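Undberg RF Lock Retrofit Kit: Long-Term Review

Posted 28 Jun 2021

The Undberg retrofit kit converts an existing mortise lock to contactless card entry without replacing the lock case. It is sold to small hotels, guest houses and anyone else who has a building full of sound mechanical hardware and does not want to cut new pockets in the doors. I fitted it throughout a guest house in Fundomthorpe and have lived with the result through one full season. The notes below cover installation, card handling, power and the software.

What is in the box

Each door kit contains an outside escutcheon with the reader, an inside escutcheon with the battery tray and thumbturn, a square spindle, a motor clutch, through-bolts in two lengths and a paper drilling template. The encoder and the management software are sold separately. Cards are not included.

The escutcheons are cast zinc with a brushed finish. Castings are clean and the bolt holes are square to the back plate. The spindle is a slightly loose fit in older followers, and on worn lock cases this shows up as free play at the lever. A wrap of thin brass shim cures it. Undberg should put a strip of it in the bag.

Installation

The template is accurate if it is printed at the factory and inaccurate if it is downloaded and printed at home, where most printers scale the page. Check the reference line against a steel rule before marking the door. The new work is one cable hole above the spindle. On solid doors this is a simple job with a brad-point bit. On paneled doors the hole may land on the edge of the stile, and the cable then has to be fed at an angle.

Do not pinch the ribbon cable between the back plate and the door. The manual mentions this in small type on the last page, after the step where it happens. A pinched cable gives an intermittent fault that looks like a bad reader: the green light shows, the motor runs and the clutch does not engage.

Card reading

The reader accepts standard contactless hotel cards, and I used plain printed stock from Gudeta for most of the trial. Read distance is short. The card has to be held flat against the dark window for a moment and then removed.

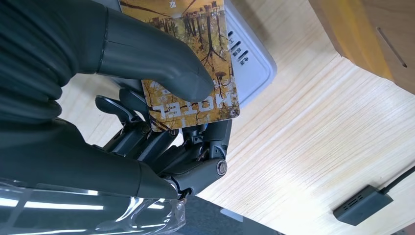

Guests who swipe the card past the window get a red light and try again faster, with the same outcome. A small printed arrow on the escutcheon would help more than the four-language instruction sheet.

The reader is tolerant of card angle once the card is close, and much less tolerant of a second card stacked behind the first. Cards kept in a wallet with bank cards usually fail until they are taken out. I had no cards lose their data in use. The printed face is the weaker part, and the lettering on the cheaper stock wears at the edges long before the chip gives trouble.

Power

The tray takes AA alkaline cells. The data sheet does not recommend rechargeable cells, and I found that their lower voltage sets off the low-battery warning early. The warning itself is a slow amber blink after each valid read. It is easy to miss in a bright hallway, so I rely on the event log.

The log holds 3,000 events per door. My busiest door had recorded 2,374 when I pulled it in August, and the original cells were still working. Exporting is done with a handheld programmer at the door. The file is plain comma-separated text with the time, card number and result on each line — no proprietary viewer is required.

Noise and feel

The clutch motor makes a short whir, audible inside the room and not in the room next door. Lever action is firm. The return spring in the outside escutcheon is stiffer than the one inside, and the difference is noticeable when opening the door from each side in turn.

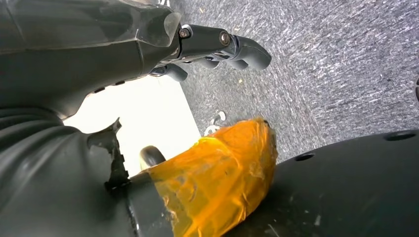

Software

The management program is the weakest part of the package. It runs on one computer, stores its database in the program folder and makes no backup unless told to. Issuing a card takes a few clicks once the rooms are set up. Setting up the rooms means entering each one by hand, as there is no import function. Master cards can be revoked only by visiting every door with the programmer.

Compared with the Rurkia

The Rurkia conversion set is the obvious alternative. It has a better reader window and imports a room list from a spreadsheet, but it needs a larger cutout and covers less of the old hardware's footprint, so doors usually need filling and paint. I would choose it for new doors. For old doors with good lock cases, the Undberg kit is less work and leaves less mess.

Verdict

Recommended for retrofit work, with reservations about the software. Buy one spare door kit, keep the factory template and copy the database folder to another drive every time a master card is issued.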